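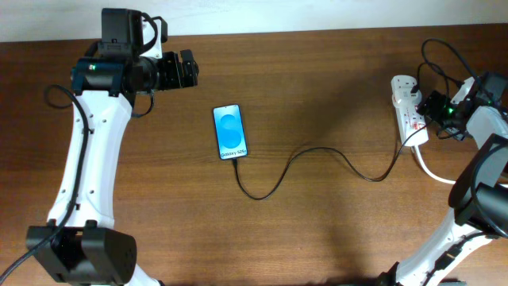
How often should a power strip be checked? Once a month, and again any time the furniture gets moved.

Lillonley > Buildings > Checklists > Cords and outlets

Grosberg annex, September round

Outlet covers – no cracks. OK
Cords under rugs – 2 found, moved
Strip plugged into strip – none
Plugs warm to the touch – one, room 466, tagged out
Space heaters – straight to the wall only
Extension cords over 6 feet – coil and put away
Panel door – keep clear. Boxes there again

Recheck room 466 before the heat comes on.

Shares 10 | Comments 2

sirberg_desk: Does the tag stay on if we swap the strip?

phetsri2: Leave it on until the outlet is tested. Ours was the outlet – the strip was fine.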